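Wokeck Humidity Tent Kit, Medium: Review
Posted 2/2/19

The Wokeck kit is a clear bag, a drip tray, a coil of tie wire and a folded instruction sheet. It is sold for keeping the air damp around house plants while they recover from repotting, shipping or a dry winter indoors. I bought mine at full price from Skitanar and used it through one heating season on three plants: a prayer plant, a small fern and a peace lily that had lost half its roots to rot.

Contents and build

The bag is the only part that matters. It is heavier than a produce bag and lighter than a freezer bag. The side seams are welded and held up well. The bottom seam is a single weld and is the weak point. Mine opened along a short stretch near one corner after I lifted the fern by the bag, a thing the sheet tells you not to do. Packing tape fixed it.

The tray is shallow. It will catch normal runoff from a small pot, but if you water heavily from the top you will go over the rim. Water first, let the pot drain in the sink, then bag it. The tie wire is plastic coated and stiff enough to make hoops. There is enough for two hoops and a closure, provided you don't cut the first piece too long. The kit has no stakes, so the hoops have to be pushed straight into the soil, and in a loose mix they lean.

Fit

The box lists a maximum plant height of 16 inches. That figure is measured with the bag fully open and nothing gathered at the top. Once you fold the neck over to close it, you lose a fair amount. A plant at the listed limit will have its top leaves pressed against the plastic, and on the peace lily those were the first leaves to spot. Buy one size up if your plant is close.

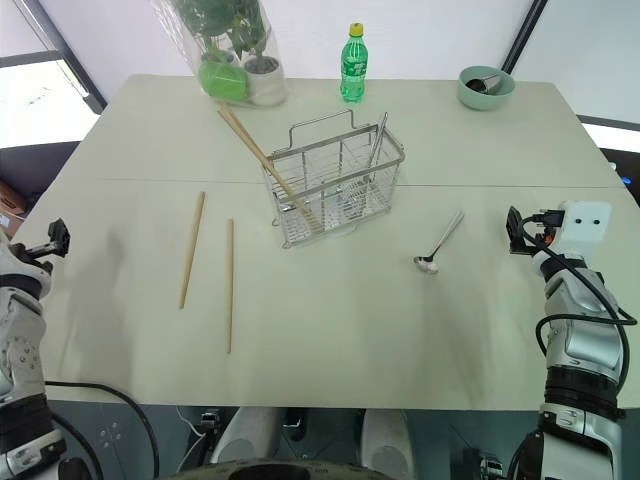

Humidity

I put a Romby probe inside the bag and left a second one on the shelf outside. Room air through the test sat near 30 percent for most of the season. With the bag closed and a damp tray, the inside reading went past the top of the range the Romby will report, so I can't give a peak value. With the neck open a hand's width, it dropped to a level the prayer plant liked better. Leaf edges that had been curling lay flat again, and no new brown tips formed while the plant stayed covered.

The instruction sheet says to vent once a day. I found that too little in a warm room. Condensation ran down the sides and collected in the low folds, and the soil surface on the fern grew a thin white mold by the end of the first week. Venting morning and evening stopped it. In a cool room once a day is enough.

Temperature is the other thing to watch. A closed bag in direct sun heats up fast. With the fern by a south window I recorded a 46 degree rise over room temperature (Fahrenheit) before I pulled the shade. The sheet mentions direct sun only in the small print on the back. It should be on the front in large type. Keep the tent in bright shade, or use it on the north side of the house.

Taking the plant out

Do this slowly. I opened the neck a little more every few days and removed the bag for good after 2 weeks on the prayer plant and longer on the peace lily. The fern came out too soon and dropped a good part of its fronds. It has since put out new ones.

Compared with the Tuhiwai dome

I also own the Tuhiwai rigid dome. The dome is easier to vent, stands up by itself and wipes clean in a minute. It costs several times as much and takes up a lot of closet space when not in use. It is also limited to short plants. The bag folds flat and will take odd shapes. Cleaning the bag is a nuisance, as the creases hold dirt and it never dries fully on the inside unless you turn it out and hang it.

Would a plain clear bag do the same job? For one plant, once, yes. The heavier plastic and the welded sides are worth something if you plan to reuse it, and the tray is handy. The wire is ordinary wire.

Rating

Performance: good. Build: fair, on account of the bottom seam. Instructions: poor. Value: fair at full price, good on sale.

Replacement bags are sold separately under part number 171. They ship without the tray or wire, and I would order one of those before buying a second full kit.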